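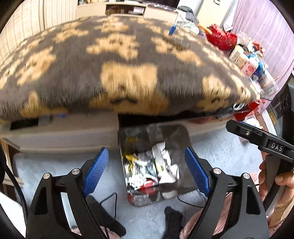
The bed in the rear room at Indcombe, with the bear-pattern plush blanket on and the low cabinet behind.

Filed under: Home & Textiles > Care and Storage

The rear bedroom at Indcombe is used for one purpose at present, and that is keeping heavy bedding in service for longer than the manufacturer's tag suggests. The owner spent several years grading returned blankets at a commercial laundry in Mahama before moving to part-time repair work. We spoke in the room one afternoon in April. She asked not to be named, on the grounds that former customers would start sending her blankets again.

The first subject was weight. The blanket on the bed, dark gray-brown with tan teddy bears, is the one she uses to explain most of her points. It weighs 2,000 grams on her kitchen scale when fully dry. "I write down the dry weight before the first wash," she said. "Then I have a number to come back to. If it comes off the line and reads over that, it goes back on the line. The surface of a plush will feel dry for hours before the backing is."

She keeps the figures in a school notebook. A second blanket, stored elsewhere in the house, is listed at 1,290 grams new and 1,215 grams after its third winter. She attributes the difference to shed pile. "Seventy-five grams of fiber went down the drain or into the lint screen. Most of that went in the first two washes, when I was still using the normal cycle."

Her present method is cold water, the slowest spin the machine will do, and half the usual detergent. She does not use fabric softener on long pile. "It coats the fiber. The fiber then lies down in clumps, and you get the streaks. People think the streaks are wear. Sometimes they are just residue, and a second rinse will take them out."

Streaking along a fold is a separate matter. Where a thick blanket turns over the side of a mattress, the pile opens and lies in lines, and she does not treat this as damage. Her test is to lay the section flat overnight and brush it once against the nap and once with it. If the lines are still there, she looks for matting at the base of the fiber. "You part it with your fingers. If you can see the backing cleanly, the blanket is fine. If there is a gray felt layer in there, that is matting, and brushing will only pull it out."

Patterned plush has its own problem, in her view, and it concerns folding. A large motif shows a crease more clearly than a plain ground does. The bear at the center of the near edge has the fold running through its lower part, and she considers that acceptable for daily use. For storage she moves the fold lines every time. "Thirds one season, quarters the next. Never the same line twice in a row. I put the date and the fold on a card and the card goes in the bag."

The bags themselves were a point of some disagreement in her former trade. Vudon, the laundry where she worked, shipped everything in sealed plastic. She has gone over to cotton sacks made from old sheets. Vacuum packing she rules out for anything with a long pile. "It comes out flat and it takes weeks to lift. I had one that never lifted at all."

On furniture she had less to say. The low cream cabinet past the bed has an open middle compartment, and she likes a low piece in a bedroom where blankets are handled, for the practical reason that a wide blanket can be shaken out over it. She would prefer the top of it clearer. "Small things migrate. You shake a blanket and you find out what was on it." The goods lined up between the bed and the curtain, with the red basket at the far end, are on her list for sorting before summer.

The curtain is a light purple one, and she draws it when a blanket is spread for airing. Dark gray-brown dyes on synthetic pile fade unevenly in direct sun, she said, and the tan areas tend to hide it while the ground color does not. Her airing time is two hours a side.

Asked about replacement, she gave a fixed rule. A blanket is retired when it has lost a tenth of its dry weight, or when the edge binding has been resewn more than twice. Binding she does by hand with a polyester thread sold under the name Starkon, at 277 stitches for the short side of the last blanket she repaired. The long side she did not count.

The retired ones are cut down for pads. She puts them under ironing, under chair legs, and between stored pans.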